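26/03/2021

The Clarkondale library wants to drop its late fines for good, and I think it should. The fines were suspended in January. Since then I have heard the same complaint at the post office and in the comments on the town page: people will stop bringing books back.

I don't buy it. A fine of 12 cents a day doesn't scare anyone with a steady paycheck. I have paid plenty of them and never once hurried because of it. The people it scares are the ones who owe $7, don't have it to spare this week, and quit coming in. Their kids quit coming in too.

Etornam Dramani wrote to the paper that fines teach responsibility. Maybe they do for some. My mother cleaned offices in Dastport at night and was late with everything, and she was the most responsible person I knew. She was also too embarrassed to go back to the desk on Sarpong Street after 2 notices came in the mail.

The money is small. The library took in roughly $1000 from fines last year, and somebody had to sit there and collect it, a few coins at a time.
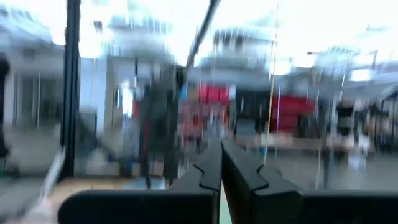

Keep the replacement charge for lost books. That one is fair, and it ought to come with a payment plan. Send reminders by text, and let people renew over the phone without giving a reason. The vote is next month and the meeting is open, so go if you can.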